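Arninbridge Forums > Teleoperation and Teaching > Two-arm tasks

Sweeping demos: how much to vary the trash?

gitska_dela
Posted 1 Feb 2024

I'm putting together a two-arm sweeping set by remote control. Left arm holds the broom, right arm holds the dustpan. I have 82 episodes so far and kept 70. The rest I threw out because I let the pan drift while I was watching the broom. 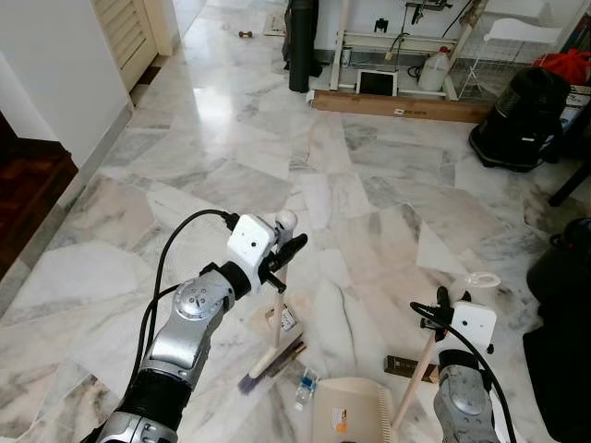 Broom in the left gripper, pan handle in the right. Small bottle, a packet, a box and some thin brown sticks.

My question is about what goes on the floor. Up to now I change the items every episode. Training on the first batch gave me a policy that reaches for the broom fine and then sweeps the same spot wherever the trash is. Should I fix the items and only move them?

Dela Eshun

tutley7
Yes, fix the items. You are changing two things at once with a small set. Pick one bottle and one box and move them around until the policy follows them. Add the rest later.

pan_and_brush
I disagree with tutley7. I did the fixed items thing in July and ended up with a policy that would only sweep that one bottle. Had to record it all over again. Keep the mix and get more episodes.

tutley7
How many positions did you use?

pan_and_brush
12

tutley7
Then I'd blame the positions before I'd blame the bottle.

abubakari_k
Different point. Look at where the broom starts. If the head always starts left of the pan and you always pull toward the pan, the arm has no need to look at the trash at all. Start it farther out, or behind the pile, and let the operator go and find it.

Also, what gripper force are you using on the broom handle? Mine twisted in the fingers on every long stroke until I wrapped the handle with tape.

gitska_dela
No tape. I grip just under the knob and it has held so far, but my strokes are short. I'll try some longer ones.

On the start position, you're right, I hadn't thought about it. I checked and the head is left of the pan in nearly all of them.

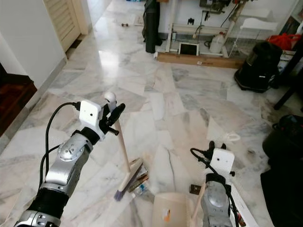
Another one from the set, brown strips and a clear wrapper by the bristles.

pan_and_brush
Clear plastic on shiny marble is going to be hard to pick out. I'd leave the wrapper for later. I'll give tutley7 that much.

abubakari_k
I'd keep it in. People drop wrappers. Just don't put it in every episode.

gitska_dela
Plan for now: two items, no clear plastic, broom start moved every time, about 7 episodes per start. I'll post the success rate when it's trained.

tutley7
Post the failed ones too please. I want to see where the broom goes.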